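Home | Places | Habitats | Species | Maps | Contributors

Rastance Fen

Rastance Fen is a lowland wetland reserve in the valley of the River Nevent. It covers 435 acres of reedbed, wet grassland, open water and alder woodland, and is one of the larger surviving pieces of a fen that once filled most of the valley floor. The reserve is managed by the Vetwood Land Trust, which also looks after the drier ground to the north known as Vetwood Common.

Location and geology

The fen lies on the south side of the river between the village of Owusu Bridge and the old pumping station at Nevent Lock. The land is almost flat. Peat lies over a bed of grey clay, and the peat is deepest in the middle of the reserve, thinning out towards the northern edge where the clay comes close to the surface. A line of springs along this edge feeds lime-rich water into the fen throughout the year. The southern part receives its water mainly from rain and from winter floods, and its plants are those of more acid ground.

Three main ditches cross the reserve from west to east. They are called Long Drain, Middle Drain and Cutter's Drain. A fourth, marked on older maps as Parson's Dyke, has been blocked at both ends and is now largely filled with reed.

History

Peat was dug at Rastance for fuel over several centuries. The diggings were shallow and irregular, and the pools they left behind are still the main areas of open water. Sedge and reed were cut for thatching, and cattle were turned out on the drier parts in summer under rights held by the households of Owusu Bridge.

Drainage began in earnest when the pumping station was built at Nevent Lock. The aim was to bring the whole valley into arable use, and on the north bank this was largely done. On the south bank the work was never finished. The peat shrank as it dried, the ditch banks slumped, and the fields nearest the springs stayed too wet to plough. Two of them were planted with poplar, which grew poorly.

After the station closed, the water table rose again and much of the land was left alone. Scrub spread quickly over the former grazing, and by the time the Trust bought the first block of land, willow and birch had covered most of Middle Fen. Further purchases brought the reserve to its present size.

Restoration

The Trust's work has been directed mainly at water levels. Timber sluices were fitted on Long Drain and Middle Drain, and these allow the water to be held back in spring and let down in late summer before the reed is cut. The poplars were felled and their stumps left in place. Scrub has been cleared by hand and with tracked machinery, with cut material stacked along the margins or taken off the site as chip.

Reed is cut in blocks, each block being cut once every few years, so that there is always some standing reed of different ages. Cattle were brought back to the western meadows and are taken off when the ground becomes too soft. Purple moor-grass and bog myrtle have returned to parts of the southern fen, although bramble remains a problem along the old poplar rows.

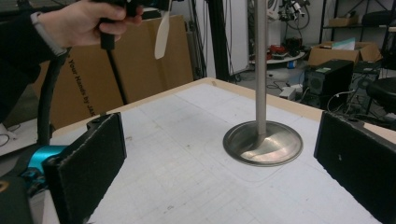
Water levels are recorded at 18 dip wells set in lines across the reserve. Each well is a length of perforated pipe sunk through the peat, and a reading is taken by lowering a tape from the rim to the water surface. The figure must then be corrected to the height of the ground, which moves up and down as the peat swells and shrinks, and this correction was for some years a source of error in the records. The difficulty is one of footing: a straight metal pole on a round metal base will stand upright on a tabletop, but any marker resting on peat rises and falls with it. The present datum rods are driven through the peat and into the clay, and the wells are levelled against them each May.

The revised record was prepared by the hydrologist Arnulfo Cáceres, who also reworked the earlier readings where the original notebooks had been kept. His report found that the northern fen now stays wet to the surface in most summers, while levels in the south still drop sharply in dry years. He recommended a third sluice on Cutter's Drain. This has not been built, as it would affect the neighbouring farmland.

Plants

The spring-fed ground in the north has the richest plant life. Great fen-sedge is dominant over much of it, with black bog-rush, grass-of-Parnassus and marsh helleborine in the shorter swards. Common reed covers the centre of the reserve. The ditches hold frogbit, water violet and several kinds of pondweed, and Long Drain has fen pondweed along most of its length.

Alder woodland occupies the eastern end. It is left without management apart from work to keep the path open. Greater tussock-sedge grows beneath the trees, and the marsh fern is frequent.

Animals

Reed warblers, sedge warblers and reed buntings breed in the reedbed, and marsh harriers have nested in several years. Bitterns are heard in spring but breeding has not been confirmed. Snipe use the western meadows in winter and a few pairs stay to nest.

Invertebrates have been studied by light trap, pond net and pitfall. The species list stands at 1,290, of which moths and beetles make up the greater part. Water voles are present in all three main ditches. Otters pass through from the river, and grass snakes are common along the ditch banks.

Access

A public path of 500 metres runs from the car park at Owusu Bridge to a viewing platform on the edge of the reedbed. The first part is surfaced and the remainder is boardwalk. Dogs are not allowed beyond the first gate. The rest of the reserve is closed except on guided walks, owing to deep water and soft peat. The path itself may be shut when the river is in flood.

See also: Nevent Lock pumping station; River Nevent; Vetwood Common

Page last revised Oct 16, 2019 | Contact the editors | Copyright and reuse | Back to top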